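Flacon souple carré à bec fin : comment le nettoyer et où trouver des bouchons ?
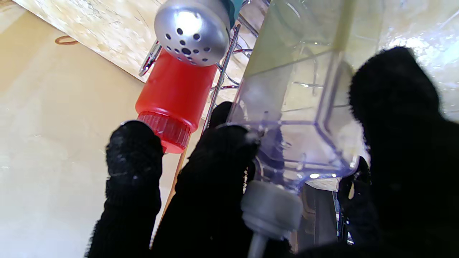

Le flacon transparent à bouchon gris, à côté du flacon saupoudreur rouge

Posté par Rukau, le 14 avril 2022

Bonjour,
Je cherche à réutiliser un flacon transparent à bec fin pour de l'huile. Le corps est plutôt carré, avec les coins biseautés, et le bouchon gris se visse. Avant, il contenait du vinaigre de riz et l'odeur reste malgré deux lavages au liquide vaisselle. Est-ce que je peux le passer à l'eau très chaude ? Et si le bec finit par se boucher, peut-on acheter le bouchon seul ?
Merci d'avance.

Zatholm
Pas d'eau bouillante, certains plastiques se déforment et le bouchon ne visse plus droit. Chez moi : une cuillère à soupe de bicarbonate, de l'eau tiède, une nuit bouchon dévissé, puis rinçage. Le bouchon trempe à part dans un bol. Pour le bec, un cure-dent ou une brosse à biberon très fine — on en trouve au rayon puériculture.
Laisse bien sécher avant de mettre l'huile, au moins une journée tête en bas.

Furukawa51
moi je jette et j'en rachète un, ça coûte trois fois rien

Badska
Pour le bouchon seul, mesure le diamètre extérieur du goulot avant de commander, et compare aussi le filetage. J'en ai pris un lot de 50 en janvier sans vérifier, aucun n'allait. Si l'odeur tient encore après le bicarbonate, garde le flacon pour du vinaigre et prends-en un autre pour l'huile.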